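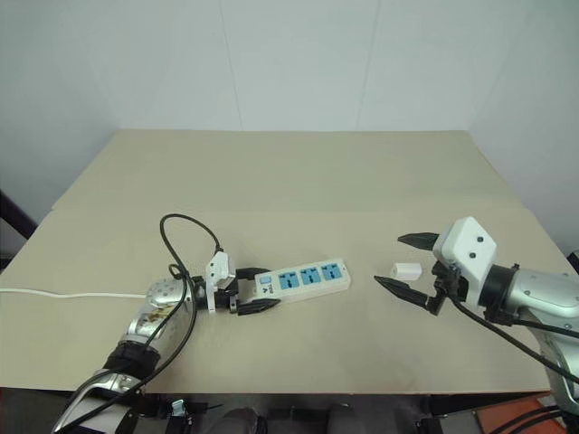 Gimlow Matters: reference numbers without the spreadsheet

I wrote Gimlow because I was sick of renaming client folders by hand. I did the admin for a small practice, Deligiannis, and every new matter meant opening a spreadsheet, finding the last number, adding one and hoping my colleague hadn't just done the same (she usually had!).

So that's what it does. You pick a prefix, tell it where to start counting, and each new matter gets the next number in line. If you're moving over from something else you can start at 2000, or wherever you left off, and your old references stay exactly as they are.

What you get

The standard licence covers 5 users and lets you run 2 numbering patterns side by side, so you can keep, say, property work apart from everything else. Prefixes can have letters, dashes and the year in them. A full reference can be up to 70 characters long, though please don't, your labels will look dreadful.

Closed matters keep their number for good. You can reopen one from the Archive tab and it comes back with the same reference and all its notes.

Setting up

Sign in as the account owner, go to Settings, then Numbering, and type your pattern in the box. The preview underneath changes as you type. Press Save when it looks right – you can change it later, and only new matters will be affected.

Themis Panagiotou looks after imports, so send your old list over as a CSV and he'll check it for duplicates before it goes in.

Related items
Gimlow Time Sheets
Deretti Label Pack
Urus Document Scanner Link
Extra user licence
Release notes: February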